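## 4. 뒤집어 놓고 보는 의자: 다리와 좌판이 만나는 자리

앞 절에서 포장과 설명서 이야기를 길게 했으니 이제 의자 자체로 넘어가 보려고 한다. 사실 나는 이 절을 제일 쓰고 싶었다. 플라스틱 의자를 연구한다고 하면 다들 앉는 면이나 등받이 곡선 얘기를 기대하는데, 나는 밑면이 훨씬 재미있다! 앉아 있을 때는 절대 안 보이고, 조립하거나 버릴 때나 한 번 쳐다보게 되는 그 면 말이다.

자료부터 정리하고 가자. Wosura 게시판에 올라온 조립 가구 후기 3,120건을 내려받았고, 그중에서 플라스틱 의자나 스툴을 다루면서 다리 끼우기를 한 문장이라도 언급한 글을 골라 1,000건을 표본으로 삼았다. 분류는 Clerkero 코드북을 따랐는데, 원래 사무 가구용으로 만든 것이라 '삐걱거림'과 '흔들림'이 한 항목에 묶여 있다. 나는 이걸 둘로 쪼갰다. 삐걱거리는데 멀쩡한 의자도 있고, 소리 하나 없이 기우뚱하는 의자도 있으니까. (쪼개고 나서 앞의 절반을 처음부터 다시 읽어야 했다. 7월 한 달이 그렇게 갔다.)

### 4.1 부품을 펼쳐 놓는 단계

후기를 읽다 보면 조립을 시작하기 전, 그러니까 부품을 상자에서 꺼내 늘어놓는 단계에 대한 말이 의외로 많다. "뭐가 다리고 뭐가 받침인지 모르겠다", "길이가 다 똑같아 보인다", "위아래가 있는 건가요?" 같은 문장들이다. 마지막 질문이 특히 자주 나온다. 관 모양 부품은 양 끝이 비슷해 보이면 방향을 틀리기 딱 좋고, 한쪽 끝이 나팔처럼 벌어져 있으면 사정이 좀 낫다. 눈으로 못 알아차려도 손에 쥐어 보면 굵기가 달라지는 게 느껴지기 때문이다.

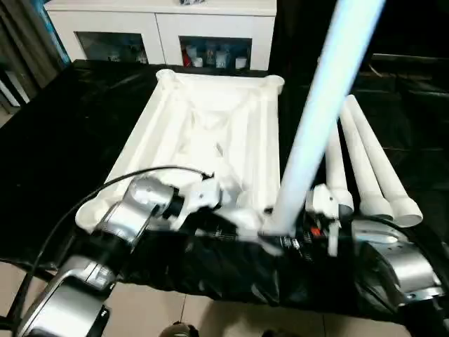 그런데 벌어진 쪽이 위인지 아래인지는 또 다른 문제다. 후기를 쓴 사람들은 이걸 두 갈래로 추측했다. 한쪽은 "넓은 쪽이 바닥에 닿아야 안정적일 것 같아서" 아래로 보냈고, 다른 쪽은 "무언가를 받아들이는 구멍처럼 생겨서" 연결부로 봤다. 둘 다 말이 된다. 나도 설명서 없이 처음 해 봤을 때 한참 들고 고민했다. 소켓이라는 말을 아는 사람은 금방 연결부로 읽지만, 의자를 사는 사람이 배관 용어를 알고 있어야 할 이유는 없지 않은가.

색 문제도 짚고 싶다. 흰 부품은 흰 바닥이나 밝은 장판 위에서 정말 잘 안 보인다. 후기에도 "마지막 하나를 못 찾아서 상자를 다시 뒤졌는데 바닥에 있었다"는 글이 있고, 비슷한 글이 꽤 된다. 어두운 면 위에 펼치면 윤곽이 또렷해진다. 다만 윤이 나는 면이면 빛이 번들거려서 얕은 홈이나 턱은 오히려 읽기 어려워질 수 있다. 나는 펼쳐 놓는 바닥의 색과 광택을 조립 난이도의 한 요인으로 넣자고 여러 번 제안했는데, 공저 원고에서는 매번 부록으로 밀려났다. 그래서 단독 논문인 여기서는 본문에 쓴다.

이 단계에서 하나 더. 넓은 판 모양 부품은 앞뒤를 헷갈리는 경우가 관보다 적을 줄 알았는데, 표본에서는 그렇지도 않았다. 특히 가장자리가 둥글게 올라온 부품은 쟁반처럼 보여서 오목한 쪽을 위로 두고 싶어진다. "뭔가 담는 물건인 줄 알았어요"라고 쓴 사람도 있었다. 모서리마다 굵은 기둥 같은 것이 있으면 거기에 뭘 꽂는다는 짐작이 가는데, 그 짐작이 모두에게 똑같이 빨리 오지는 않는 모양이다.

### 4.2 밑면의 리브

이제 진짜 밑면 얘기다. 사출한 플라스틱 좌판은 대체로 얇다. 얇은 판에 사람이 앉으면 휘니까 밑에 리브, 그러니까 갈빗대 같은 보강 턱을 세운다. Contreras 분류에서는 이 리브를 격자형과 방사형으로 나누고 나머지를 전부 '혼합'에 넣는다. 솔직히 나는 이 '혼합' 칸이 너무 크다고 생각한다. 내가 뒤집어 본 의자들은 거의 다 혼합이었다. 직선으로 가다가 갑자기 꺾이고, 다리 자리 근처에서는 각진 무늬가 촘촘해지고, 가장자리로 가면 또 둥근 테두리로 넘어간다. 이걸 한 단어로 묶어 버리면 남는 정보가 별로 없다.

그래서 나는 리브를 모양으로 부르지 않고 어디로 이어지는지로 적었다. 다리 쪽으로 가는 턱, 테두리 쪽으로 가는 턱, 둘 사이를 가로지르는 턱. 적어 놓고 보니 후기에 나오는 불만과 맞춰 보기가 훨씬 편했다. "가운데가 꺼지는 느낌"은 가로지르는 턱을 먼저 확인하게 되고, "한쪽 다리만 논다"는 말은 당연히 다리 쪽 턱과 꽂는 자리를 보게 된다. 물론 후기만 읽고 원인을 단정할 수는 없다. 글쓴이가 그 의자를 어떤 바닥에 놓았는지조차 모르는 경우가 태반이다.

밑면을 보려면 의자를 눕혀야 하는데, 이게 또 은근히 성가시다. 다리가 이미 끼워진 상태라면 네 개가 제각각 다른 방향으로 뻗어서 어디를 잡아도 하나는 걸린다. 등받이가 있으면 완전히 엎을 수도 없다. 좌판을 바닥과 나란하게 두고 싶어도 등받이가 먼저 닿아 버리니까, 결국 의자가 뒤로 넘어간 자세로 타협하게 된다.
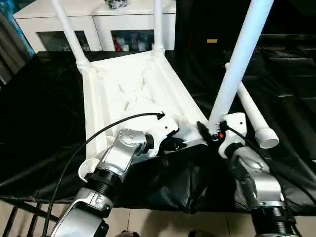

**그림 2.** 탁자 위에 뒤로 눕힌 흰 플라스틱 의자. 좌판 밑면의 리브와 네 다리가 보인다.

그림 2에서 내가 먼저 보라고 권하고 싶은 곳은 테두리다. 좌판 왼쪽을 따라 두툼하게 말린 가장자리가 내려오는데, 앉는 쪽에서만 보면 그냥 부드러운 마감으로 여기고 지나치기 쉽다. 뒤집어 놓으면 이것도 구조의 일부로 읽힌다. 허벅지가 닿는 곳을 둥글게 만드는 일과 얇은 판의 가장자리를 붙잡아 주는 일을 한 번에 처리할 수 있는 모양이다. 나는 이런 절약을 정말 좋아한다!

다리와 좌판 사이의 둥근 칼라도 마찬가지다. 후기에서 이 부분을 가리키는 이름은 제각각이었다. 고리, 목, 턱받이, 심지어 '양말'도 있었다(나는 양말에 한 표). Clerkero 코드북에는 해당하는 항목이 없어서 '접합부 기타'로 들어간다. 그런데 다리 끼우기 불만을 하나씩 읽어 보면 바로 이 자리에 관한 말이 제일 길고 자세하다. 어디까지 밀어 넣어야 끝인지, 칼라가 판에 딱 붙어야 맞는지 조금 떠 있어도 되는지. 조립하는 사람 입장에서는 여기가 유일한 눈금인 셈이다.

### 4.3 끝까지 들어갔다는 느낌

Tadeo 스툴 연구에서 쓰던 설문에는 "다리가 완전히 결합되었다고 느꼈습니까?"라는 문항이 있었다. 나는 이 문항이 마음에 들지 않는다. 완전히 결합된 게 뭔지 아는 사람만 제대로 답할 수 있기 때문이다. 후기 쪽 언어는 훨씬 구체적이다. "더 안 들어간다", "돌려도 안 돈다", "툭 하고 걸렸다", "들었는데 안 빠진다". 네 표현 모두 손이 확인한 내용인데 서로 다른 걸 확인하고 있다. 더 안 들어간다고 해서 안 빠진다는 보장은 없다.

그래서 표본을 다시 읽으면서 멈춤의 근거를 두 종류로 갈라 적었다. 눈으로 본 근거(칼라가 닿았다, 틈이 없다)와 손으로 느낀 근거(걸렸다, 뻑뻑하다)다. 한 글에 둘 다 나오면 먼저 나온 쪽을 주된 근거로 셌다. 이 규칙이 좀 거칠다는 건 안다. 사람은 한 순서대로 쓰지 않고 인상 깊은 순서대로 쓰기도 하니까. 그래도 규칙 없이 그때그때 판단하면 나중에 내가 나를 못 믿게 된다.

끝마개도 잠깐 언급해 두겠다. 다리 끝의 둥근 마개는 부품 목록에서 맨 아래 줄에 있거나 아예 빠져 있곤 하는데, 정작 의자가 바닥과 만나는 건 거기다. 마개가 덜 끼워지면 그 다리만 길어진 것과 같아서, 흔들림의 원인을 좌판 쪽에서만 찾다가 헤매게 된다. 나도 연구실 의자 하나를 두고 리브를 의심하며 오후를 통째로 보낸 적이 있다. 마개를 꾹 눌렀더니 끝났다.

흔들림과 삐걱거림을 나눈 결과는 다음 절에서 표로 보인다. 접합부 기타 항목은 칼라와 마개를 따로 떼어 다시 집계했고, 리브는 위에서 말한 세 방향 표기를 그대로 썼다.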